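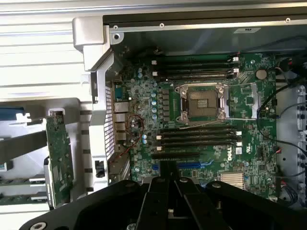
Maëlle Quintric
Ingénieure d'études, responsable du lot « Apprentissage par démonstration »

Projet Lurkthorpe – Rapport d'avancement intermédiaire
Destinataire : fonds Standelside, suivi technique
Période couverte : jusqu'à fin avril

1. Objet du rapport

Le présent rapport rend compte de l'avancement du lot consacré à l'enseignement de gestes de démontage et de remontage à un bras manipulateur. Les postes informatiques réformés sont fournis par Dodbridge et traités sur la cellule de Tunstall. Le lot couvre deux modes de démonstration : le guidage manuel du bras, où l'opérateur saisit le poignet et conduit la pince, et la commande à distance, où il pilote le bras depuis un pupitre avec le retour de la caméra de poignet.

Les aspects contractuels et budgétaires font l'objet d'une note séparée.

2. Rappel des tâches retenues

Après la revue de lancement, la liste des gestes a été réduite à quatre :

T1 – extraction d'une barrette mémoire, verrous ouverts au préalable
T2 – insertion d'une barrette mémoire et fermeture des verrous
T3 – extraction d'une carte d'extension
T4 – dégagement d'un câble passant au-dessus de la zone de travail

L'ouverture du boîtier et la dépose des cages à disques restent manuelles. La dépose du processeur est exclue du périmètre, comme convenu avec le suivi technique. Le risque pour les broches du support est trop élevé avec la pince actuelle, dont les deux doigts parallèles sont rigides et ne limitent pas l'effort latéral.

3. État du matériel

La cellule est opérationnelle. Le bras, la pince et la caméra de poignet n'ont pas été modifiés depuis le rapport précédent. Six boîtiers de référence ont été mis de côté pour les essais. Ils restent ouverts entre deux sessions afin de garder la même position de la carte mère par rapport au gabarit.

La carte Dell utilisée pour la mise au point a été entièrement dégarnie côté mémoire. Ses deux rangées de quatre emplacements, situées de part et d'autre du support processeur, donnent deux configurations d'approche assez différentes. Pour la rangée inférieure, le corps de la pince passe au-dessus des emplacements d'extension et masque une partie du bleu dans l'image de poignet. Ce masquage est stable d'une prise à l'autre lorsque l'approche est correcte ; il sert désormais de repère visuel aux opérateurs en commande à distance.

Deux points restent ouverts sur le matériel :

a) Les câbles internes. Un faisceau noir descend sur le bord droit de la carte et un câble gris clair traverse juste sous le support. Leur position varie dès que le boîtier est déplacé. Nous avons décidé de ne pas les attacher, la variabilité étant utile pour T4, mais elle pénalise T1 et T2 sur la rangée inférieure.

b) Les reflets. L'ailette du dissipateur du jeu de composants et la paroi de la cage à disques renvoient la lumière de la cellule. Un éclairage diffus a été commandé. En attendant, l'exposition de la caméra est fixée manuellement en début de session et notée dans le journal.

4. Campagne de démonstrations

L'objectif fixé par la convention est de 200 démonstrations validées, toutes tâches confondues. À la date du rapport, 185 sont enregistrées et validées : 100 en commande à distance et 85 par guidage manuel. Les quinze restantes porteront exclusivement sur T4, qui est la tâche la moins couverte.

Une démonstration est validée si elle remplit les conditions suivantes : trajectoire complète de la position d'attente à la position d'attente, flux vidéo et flux articulaire synchronisés, aucun arrêt d'urgence, résultat constaté à l'œil par une seconde personne. Les essais écartés sont conservés à part, avec le motif du rejet. Ils ne sont pas comptés dans l'objectif, mais ils servent à l'entraînement du détecteur d'échec prévu au lot suivant.

Le motif de rejet le plus courant en commande à distance est la perte de synchronisation entre les deux flux. Une correction logicielle a été appliquée en cours de campagne et le défaut n'a pas été revu depuis. En guidage manuel, c'est la présence de la main de l'opérateur dans l'image qui domine. Nous avons modifié la poignée de guidage pour éloigner la prise de la caméra ; le défaut est moins fréquent, sans avoir disparu.

5. Comparaison des deux modes

Guidage manuel. Les trajectoires sont courtes et fluides. L'opérateur ressent le contact entre la barrette et l'emplacement et corrige l'angle sans y penser, ce qui donne de bonnes démonstrations pour T2. En revanche, le capteur d'effort mesure à la fois la réaction de la pièce et la poussée de la main. Les deux composantes ne sont pas séparables avec l'instrumentation actuelle. Les signaux d'effort de ce mode sont donc exclus de l'apprentissage – seules les positions et les images sont exploitées.

Commande à distance. Les trajectoires sont plus longues, avec des arrêts fréquents au-dessus de la carte pendant que l'opérateur évalue la profondeur. Les signaux d'effort sont propres. La vue de poignet, presque verticale, est suffisante pour l'alignement dans le plan de la carte et mauvaise pour la hauteur. Une vue latérale fixe a été ajoutée au pupitre, mais elle n'est pas fournie au modèle à ce stade.

Pour T1 et T3, les deux modes sont interchangeables du point de vue du modèle. Pour T2, le mélange des deux jeux de données dégrade le comportement en fin d'insertion : le bras reproduit les hésitations de la commande à distance au moment où il devrait pousser. Nous avons supprimé automatiquement les segments immobiles avant l'entraînement, avec un effet favorable en simulation. La vérification sur la cellule est en cours.

6. Protocole de session

Le protocole a été révisé une fois. La version en vigueur est la suivante :

– mise en place du boîtier dans le gabarit, contrôle visuel de l'orientation de la carte
– éloignement des pièces déposées hors du volume de travail du bras
– réglage de l'exposition, enregistrement d'une image de référence
– prise à vide, sans pièce, pour vérifier les flux
– série de démonstrations sur une seule tâche et un seul mode
– contrôle et annotation avant tout changement de boîtier

Le deuxième point a été ajouté après un contact entre le bras et un flanc de boîtier posé contre le châssis. Aucun dommage n'a été relevé. Les supports de pièces seront désormais fixés au plateau, à un emplacement unique déclaré dans le modèle de collision.

L'annotation est faite par l'opérateur qui a réalisé la série. Elle comporte l'emplacement visé, l'état initial des verrous, le mode et une remarque libre. Le champ libre est rempli de façon inégale. Une liste fermée de remarques est à l'étude pour les cas récurrents (câble en travers, barrette de biais, verrou non engagé).

7. Premiers résultats d'apprentissage

Les politiques entraînées à ce jour sont provisoires et n'ont pas fait l'objet d'une évaluation formelle. Nous ne communiquons donc pas de taux de réussite dans ce rapport. Sur le plan qualitatif :

T1 est reproduite de manière régulière sur la rangée supérieure. Sur la rangée inférieure, le bras s'arrête parfois au-dessus de la zone lorsque le câble gris a changé de place par rapport aux démonstrations.

T2 est alignée correctement, mais la fermeture du second verrou n'est pas toujours obtenue. Le modèle semble considérer la tâche comme terminée dès le premier. Un signal explicite de fin de tâche sera ajouté aux annotations.

T3 fonctionne sur les cartes courtes. Les cartes longues n'ont pas encore été traitées.

T4 n'a pas été entraînée, faute de données.

8. Écarts par rapport au plan

Le lot accuse un retard sur T4 et sur la livraison de l'éclairage. Le premier sera résorbé par la série complémentaire décrite au point 4. Le second dépend du fournisseur et n'est pas bloquant pour la collecte, mais nous ne souhaitons pas lancer l'évaluation formelle avant l'installation – les images de référence devraient sinon être refaites.

Nous demandons l'accord du fonds Standelside sur deux points : le report de l'évaluation après la mise en service de l'éclairage, et l'utilisation d'un des six boîtiers de référence comme boîtier de test, jamais montré pendant l'apprentissage. Les démonstrations déjà réalisées sur ce boîtier seraient retirées du jeu d'entraînement et remplacées.

9. Travaux de la période suivante

– fin de la collecte T4 dans les deux modes
– annotation de fin de tâche pour T2, reprise des séries existantes
– fixation des supports de pièces et mise à jour du modèle de collision
– essais de doigts à embouts souples, sur une carte déclassée
– rédaction du plan d'évaluation, soumis au suivi technique avant les premiers essais

Le journal de cellule et les fiches de rejet sont consultables à Tunstall sur demande.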